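Speaker notes, gripper upkeep talk, Kustcombe

Slide 1. Say hello. Do not tell the Sudance story, half of them were there.

Open with the confession: I came to discuss motion planning and I'm going to spend my slot on screws. The cell at Kaltomberg picks small stuff out of cardboard boxes. It has a decent arm, a decent controller, and a history of being let down by its fingers.

Slide 2. Leave it up for a while and let them read the filament box in as many languages as they can manage.
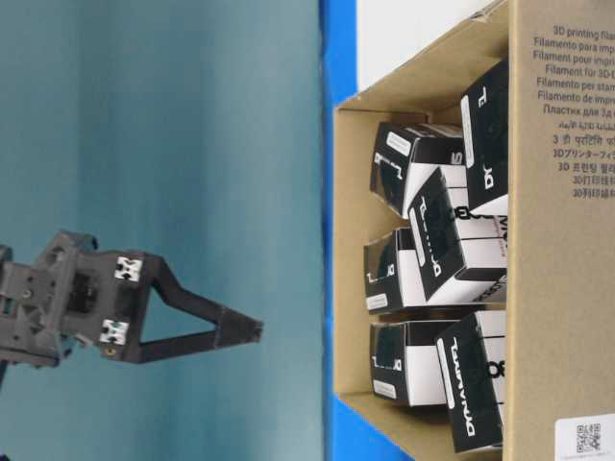 *Last changed: Mar 20, 2025*

Point at the two white fittings on the plate, then at the brass-colored screw head by the lower one. Everything I know about humility I learned in that corner. We check the screws every 90 hours. We used to check them when something fell off.

The log says 1,475 picks between finger swaps before October and 1,535 after. Pause for applause. There won't be any.

Small boxes at odd angles are the easy case. If the tip lands a little off, it shoves the box and tries again. Bako, our name for the cell (long story, skip it), is very good at shoving.

Slide 3. The hard case: network jacks, shiny shields, open box. Seen from the wrist, where the fingers hide part of what you're after. 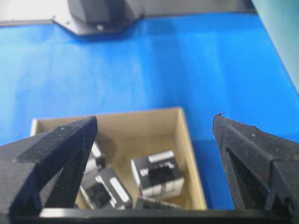 *Notes by Tahsin Selvanayagam, with corrections by Pentti Juntunen*

Mention the dust on the left finger. Pentti wants it wiped at the start of every shift. I want it wiped too, preferably by Pentti.

Finger swap, quickly:

- park the arm, power off the gripper
- both fingers come off, even if only one is worn
- new pair on, snug, then check that the tips meet
- redo the wrist camera offset (yes, every time)

Takes 21 minutes. Took me a whole afternoon once, having skipped the last item.

If someone asks about glare off the metal, hand the microphone to Pentti and sit down.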